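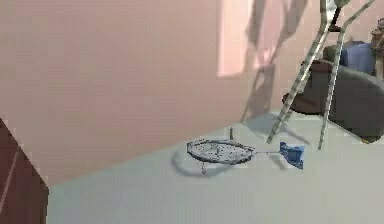 Caderno de simulação, projeto Clorside
18 de maio de 2018

Continuação da falha do planeador de base móvel no conjunto de cenas domésticas Nernness. Sintoma: em parte dos episódios, o robô simulado recebe o objetivo, publica trajetória válida e pára a meio do caminho com erro de colisão, sem obstáculo no mapa de custos. Noutros episódios passa por cima de objetos baixos sem registar contacto. Até ontem tratámos os dois casos como defeitos separados. Deixei de ter essa certeza.

Lote da noite: 510 episódios, semente fixa, física a passo constante. 277 terminaram com paragem de segurança. Nenhum terminou por limite de tempo. O registo do Ackah (o nosso supervisor de colisões) mostra sempre o mesmo código, contacto com corpo estático, e em todos os casos a normal do contacto aponta para cima. Uma parede ou um móvel daria normal horizontal.

Primeira hipótese: malha do chão duplicada na importação. Verificado no ficheiro de cena, só há uma. Descartada.

Segunda hipótese: desfasamento vertical entre a malha visual e a malha de colisão. O exportador antigo centrava a origem no volume envolvente, o novo coloca-a na base. Se a tabela de conversão ficou misturada, haverá objetos com a caixa de colisão enterrada e outros com ela levantada. Isto explicaria os dois sintomas com uma só causa.

Para testar, desliguei a gravidade dos corpos fixos e pedi ao simulador a altura da base de cada malha, visual e de colisão, em separado.

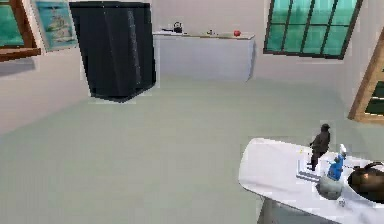
Os valores não coincidem. Nos móveis grandes convertidos em fevereiro, a base visual fica acima do plano do chão e a caixa de colisão desce abaixo dele. O sensor de profundidade vê uma folga e o supervisor vê um corpo a atravessar o pavimento. O planeador usa a profundidade e aceita a passagem junto ao móvel. O Ackah usa a caixa e corta os motores. Cada módulo está correto com os dados que recebe.

Nota sobre o supervisor: a paragem é a resposta certa. Não alargar a tolerância de contacto para fazer passar o lote. A proposta apareceu na lista de tarefas e retirei-a. O mesmo binário corre na base real da oficina, e uma tolerância alterada aqui acaba lá.

Falta o segundo sintoma, objetos baixos ignorados. A Yutong Lei sugeriu olhar para o filtro de altura do mapa de custos em vez da malha. O filtro elimina pontos próximos do chão para suprimir ruído. Com a origem errada, um objeto caído pode ficar inteiro dentro da banda eliminada. Repeti o episódio 2.047 do arquivo com o filtro desligado e o obstáculo aparece no mapa. Com o filtro ligado, desaparece.

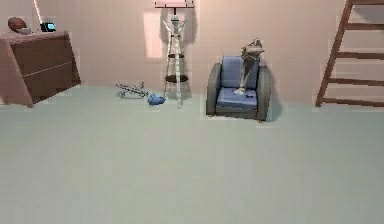 A banda do filtro foi escolhida para o conjunto Brikudwood, em que todos os objetos estão sobre mesas ou prateleiras. Nas salas Nernness essa premissa não se verifica. O aspirador vertical tombado junto ao tripé do candeeiro é o pior caso: estrutura fina, rente ao chão, estendida na diagonal. As pernas do tripé entram no mapa de custos por causa da altura, o aspirador não. A trajetória contorna o candeeiro e atravessa o aspirador.

Alterações feitas hoje:
- origem na base para todas as malhas, tabela de conversão antiga removida;
- verificação no carregamento: diferença entre base visual e base de colisão acima da tolerância aborta a cena com erro explícito;
- filtro de altura parametrizado por conjunto, desligado por omissão.

Por fazer:
- correr de novo o lote com a mesma semente, 2 vezes, e comparar os registos de contacto;
- medir o ruído do mapa sem filtro; se houver falsos obstáculos, tratar por densidade de pontos e não por altura;
- confirmar com a Yutong que configuração do filtro está carregada na base real. Até haver resposta, a base fica com a paragem de emergência premida e o binário atual não é atualizado.

Registos em clorside/falhas, na pasta do lote. O relatório do supervisor vem sem as normais se for exportado em modo resumido; usar o modo completo.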